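The Water Rota

posted 7/11/26 by Dima Khasawneh

Tahira got the letter on the stairs. Read it standing up, coat half on, bag sliding off her shoulder. The house at Gasallow was hers. Hers and Verena's. Half each, after 32 years of the two of them not speaking.

She read it again on the bus. Then again at work, under the desk.

"Bad news?" said Latifa.

"A house."

"So good news."

"It's got Verena in it."

Latifa didn't know who Verena was. Why would she. Tahira had never said the name out loud in that office, or in the one before it.

She went up in January. Stupid month for it. Train to Nwosu, then the bus that only ran if the driver felt like it, then the walk, wind straight off the water and into her teeth. She had practiced a speech. By the gate she'd lost the begining of it, and by the door she'd lost the rest.

Verena opened before she knocked.

"You're late," Verena said.

"I'm not. The bus."

"The bus." Verena looked at her shoes. "Well, take them off."

Kitchen the same. Smaller. Same clock, still wrong. The old man had kept everything and cleaned nothing, and Verena had been scrubbing for days by the look of her hands. White walls now. She'd painted. Without asking - Tahira noticed that, put it away to be angry about later.

They sat. They talked about the roof. They talked about Lorenz Fankhauser, who was the lawyer and who wrote letters like a man paid by the comma. Lorenz wanted it sold. Corier had made an offer, Corier made everybody on that coast an offer, they wanted the whole row for holiday lets.

"How much?" said Tahira.

Verena told her.

"Each?"

"Don't be silly."

Then the old argument came in and sat down with them. Neither of them had invited it. Who left. Who stayed. Who was told he was sick and who wasn't told.

"I wrote to you in 2000," Verena said.

"You did not."

"I wrote. Four pages. I told you he had asked for you."

Tahira opened her mouth and nothing was in it. She had moved that year. Twice. She thought of some hallway, some heap of other people's mail, four pages going yellow under a pizza menu.

"I never got it," she said.

Verena got up and ran the tap very hard.
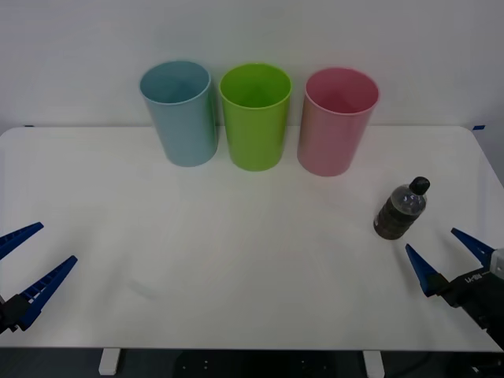
Blue, green, pink.

When they were girls there had been a rule about cups. Three kids in the summer, Tahira and Verena and the cousin who drowned, and one well, and the well went low by August. So a cup each. You drank your cup and that was you until supper. The cousin was fast, gulped it, then stood there looking at yours. Tahira always gave in. Verena never did, not one drop, she'd drink it in front of him slow as a cat. And after, when there was no him to look at anybody, it was Verena who couldn't finish hers. Left it on the sill every night. All that summer, and the old man never said a word about it, just poured it on the beans in the morning.

They hadn't talked about that either. You'd think they would have.

"I've got soup," Verena said to the tap.

"What kind?"

"The kind there is."

They ate it. It needed salt. Tahira said it was good.

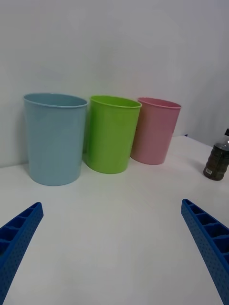 It got dark early and the bus was gone so that was that, she was staying. Verena put her in the back room with the slopey ceiling and two blankets that smelled of camphor. No sleep. Wind in the chimney, Verena's feet going up and down, up and down. Some time after two Tahira gave up and lay there thinking about color, of all things, how the pale blue had been hers and the lime green was Verena's and how they'd fought over it like wolves the first day, because green was obviously the best one. She hadn't thought of it in years. She'd have said she'd forgotten. She got up.

Verena was at the table in her coat.

"I'm not selling," Verena said. Fast, like she'd been holding it in her mouth. "I know you need the money. I know what Lorenz says. You can take me to court and I'll sit in the court. I'm not selling."

"I didn't say sell."

"You asked how much."

"Anyone would ask how much!"

Quiet. The wrong clock going.

"What would you even do here," Tahira said. "On your own."

"Same as him. Beans."
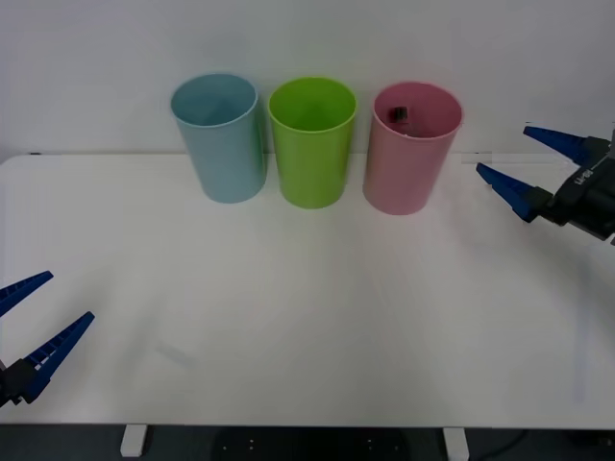

And then Tahira was laughing, she couldn't help it, it came up out of her like a hiccup, and Verena looked furious and then didn't. Beans. He'd grown such terrible beans. Stringy, gray, every night with that same vinegar. They had both sworn on the cousin's grave never to eat another one, and Tahira for her part had kept to it.

"Ten years," she said, wiping her eyes. "Give it ten years, then we ask again."

"I'll be dead in ten years."

"Then I'll sell it."

Verena thought about this. Got up, got the pen, the back of Lorenz's envelope. Wrote it down, the date and everything, and signed, and pushed it accross the table.

"You sign too," she said. "And write your address. The real one. Where you actually get the mail."

Tahira wrote it in capitals.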